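Clearing and Cleaning a Wood-Grain Tabletop

Posted Tuesday, January 26, 2021

Our craft and play table at Hoseck gets used for just about everything, and by the end of most weeks it needs a proper going-over. I've settled into a routine that takes roughly 13 minutes, and I'm glad to share it with you (get yourself a cup of coffee first, if you like!). It works nicely on any pale table with a smooth finish.

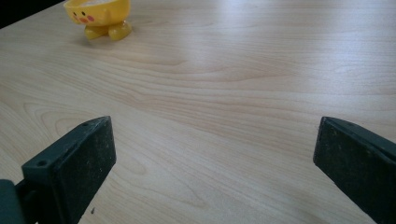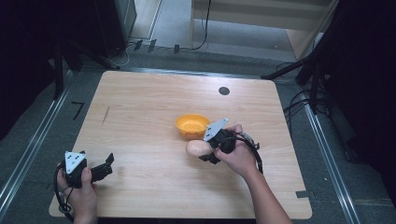 Small things on a light wood grain, a little yellow toy with feet in the first picture and a small bowl in the second.

Step 1: Gather up the little things

Start with the toys and the dishes, and pick them up instead of sliding them across, so that any grit underneath doesn't get dragged along the finish. I like to put the smallest pieces inside a bowl and carry the whole lot away in one trip. Wash anything cup-shaped while you're at it – crumbs do love to settle in the bottom.

Step 2: Look for marks and tape

Crouch down so the light comes across the top at a low angle. Pencil usually lifts with a soft white eraser, rubbed gently along the grain. For tape or stickers, warm the spot with a hair dryer on low, then peel slowly from one corner with your fingernail. Please don't use a knife, however tempting it gets! A dab of cooking oil will loosen the gum that stays behind, and you can leave it for 6 minutes while you see to something else.

Step 3: Wipe and dry

Put one drop of dish soap in a bowl of warm water, wring your cloth out well, and wipe in long strokes from the far edge toward you. Go around the corners and the front edge too, where sticky fingers tend to rest. Rinse the cloth, go over it all again, and dry it with an old towel right away. If your table stands on carpet, as ours does, run the vacuum underneath last of all.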